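Wundico 21-litre Kitchen Scraps Bin

By Plekberg. In stock, ships from our Bestton warehouse.

I've sold a lot of kitchen bins over the years and I've owned most of them too, so I'm pretty fussy. The Wundico is the one that stayed in my own kitchen. It's a food scraps bin moulded from old kerbside wheelie bins, which get washed, shredded and turned into pellets just up the road from us. Mine has been under the sink since February and the lid still shuts with a proper click.

Colours are charcoal, moss and a sort of oatmeal. The recycled plastic has little flecks through it, so yours won't match the one on the website exactly (I love the flecks, my sister thinks they look like dirt).

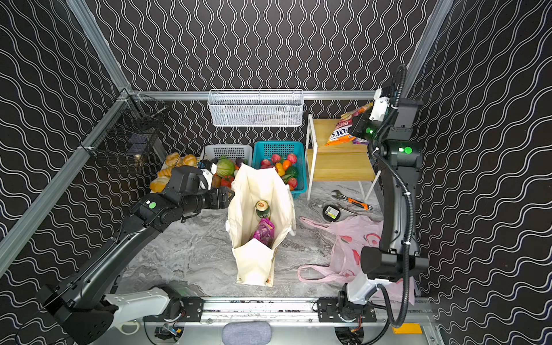
The 21-litre size is the bigger of the two we make, and it suits a household that cooks most nights. I went back and forth over whether to stock it at all, as most people start with the little benchtop caddy, but so many of you wrote in asking for something that didn't need emptying every single day! Leafy stuff takes up more room than you'd think. A whole head like the green cabbage in the white basket should be cut into quarters before it goes in, and then it'll break down faster at the other end as well. Peelings, coffee grounds, tea leaves and eggshells can all go in as they are.

What about the smell? Okay, the big question. There's a carbon filter in the lid, made for us by Ateş, and it does a good job as long as you change it. I swap mine every couple of months in summer and leave it longer over winter. If you cook a lot of fish, wrap the scraps in newspaper first. You get two filters in the box, one fitted and one spare, and replacements are sold in packs on the accessories page.
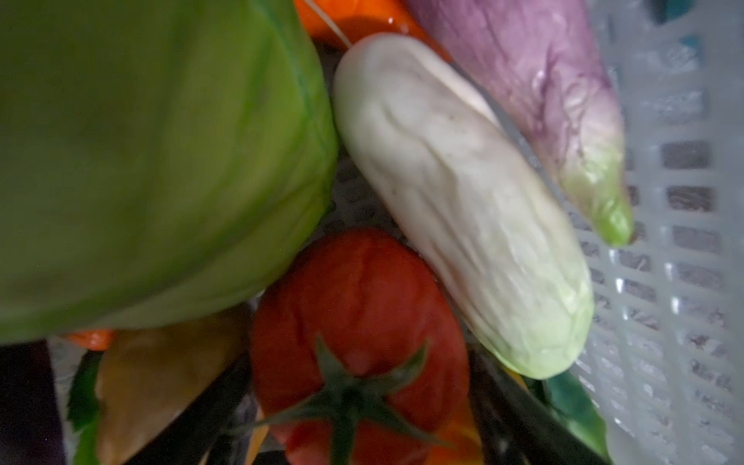 Cabbage and eggplants, close up

The inner bucket lifts out by a steel handle, and I'd give it a rinse every time you empty it. It can go in the dishwasher if yours is tall enough, though mine isn't, so I just use the garden hose. Please take the filter out before you wash the lid. I forgot once and had to throw it away.

Compostable liners fit fine. Look for the 30-litre ones, as you need the extra to fold over the rim, and tuck the edge under the clip ring or it'll slide down on you.

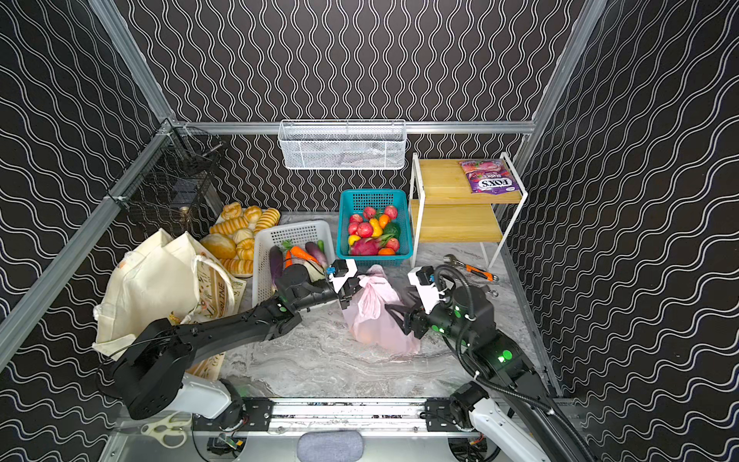 What it's made from

Everything except the handle, the hinge pin and the filter is recycled plastic. Our last production run used up 3,217 kilos of old wheelie bins and gave us 2,125 finished buckets and lids, including a few with wonky hinges that we shredded again and put back through. I keep one of the wonky ones on my desk.

When your Wundico finally gives up, you can send it back. Pull out the metal bits if you can, pop the rest in any old carton and email us for a return label. We don't mind if it's stained, but do give it a wash, and leave the filter out of the parcel
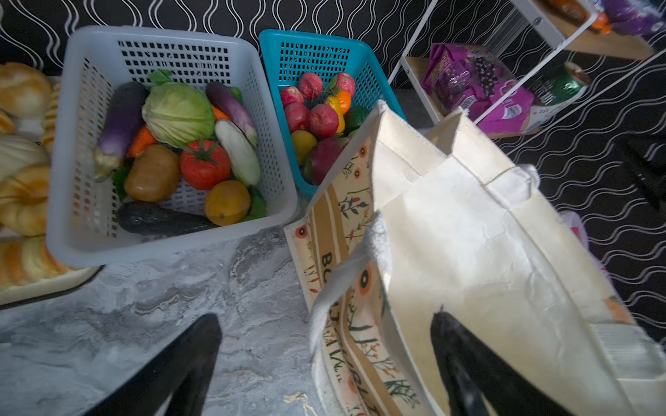
so the plastic can go straight into the shredder when it gets here. You'll get a credit towards your next bin, which you can spend on filters or liners if you'd prefer.

Delivery and returns

Orders placed before noon go out the same day. The bin comes fully assembled in a plain cardboard box with paper padding. If you open it up and the colour's wrong for your kitchen, send it back unused within a month and I'll swap it.

Not sure about the size? Measure your cupboard with the door closed and remember to allow for the pipes under the sink. Send me the numbers through the contact form and I'll tell you if it'll fit.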